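How to start a home word list for a language your family half remembers

If your gran spoke one language and you grew up with another, you probably know more of hers than you think. A scolding, a counting rhyme, the names of a few plants. Getting those words down is a lovely job, and you can begin this evening with a notebook and a phone!

I started mine for Kestiria, my mother's language, with 29 words I could manage without asking anyone. It now has well over 3000, and I still get a thrill when a new one comes in.

Step 1. Pick a small corner
Choose one topic and stay with it for a week. Food is good, and so are weather and parts of the body. "Everything I know" is too big and you'll freeze.

Step 2. Write it the way you hear it
Don't wait until you've learnt the proper spelling. Put down your own version, the meaning, who said it and where they grew up. That last bit matters a great deal — the Rarlow side of my family and the Kirley side have different words for "ladle", and both are right.
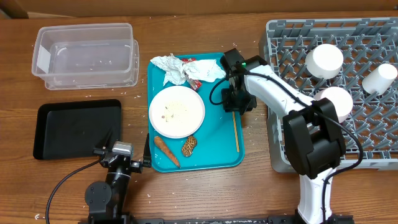 Step 3. Record the word three times
Ask your speaker to say it slowly, then at normal speed, then inside a sentence they'd really use. Keep each session under 40 minutes, as older relatives get tired before they'll admit it. Turn the radio off first. I lost a whole afternoon of verbs to the cricket.

Step 4. Name your files straight away
Speaker, topic, number. So "auntie-food-33" and not "New Recording". Copy them to a second place the same day.

Step 5. Read it back
Go through the list aloud with your speaker a week or two later. They'll correct you, laugh at you and then remember six more words — easily my favourite part.

Once you have a few topics done, try sorting them in a spreadsheet with one row per word. I'll cover the columns I use in September, along with what to do about sounds English has no letters for.

Last updated 2026-08-29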